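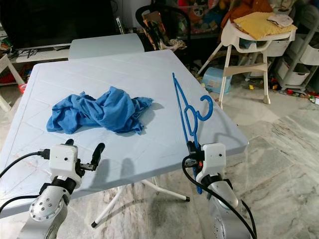 Shrinkage figures on care labels are measured under conditions few homes can match, so last winter I started keeping my own. The method is simple. Before the first wash I sew two short lines of contrasting thread into the garment, one along the length and one across, and write down the distance between the ends. After each wash the piece dries in the same room, and I measure again the next morning with a steel rule. A tape stretches and should be left in the drawer.

The log now runs to 181 entries over 44 garments. Most of the movement in plain cotton comes in the first wash. Knitted cotton carries on for longer, and mostly in length. Polyester blends barely move at all, and I have stopped marking them unless someone asks.

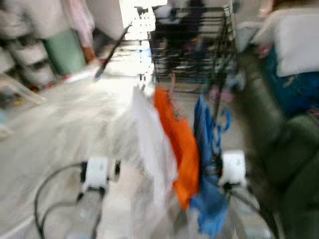
Drying method matters more than I expected. A jersey hung from the hem comes out longer than the same jersey laid flat, and the difference survives a light ironing. Iason Tsoukalas, who read an early version of the log, pointed out that I had changed the spin speed halfway through February without noting it. He was right. Those rows are now marked and left out of the averages.

Room humidity is the other nuisance. I use a cheap Rilik meter on the bookcase and write down the reading when the washing goes up and again when it comes down. Linen measured on a damp morning reads slightly long, so I wait for the meter to settle before getting the rule out. Wool I have left alone. It felts, and felting is a separate problem with its own arithmetic.

Marlina Santoso has offered me her own notes from Nevdale, where the water is much harder. They are on paper and use inches, so the conversion will take a few evenings. I would like to see whether her towels stiffen and shorten together or at different rates. Mine stiffened first.

The spreadsheet is plain text with commas. Anyone who wants a copy can write to the usual address. Please say which columns you need, as the older ones have confusing names.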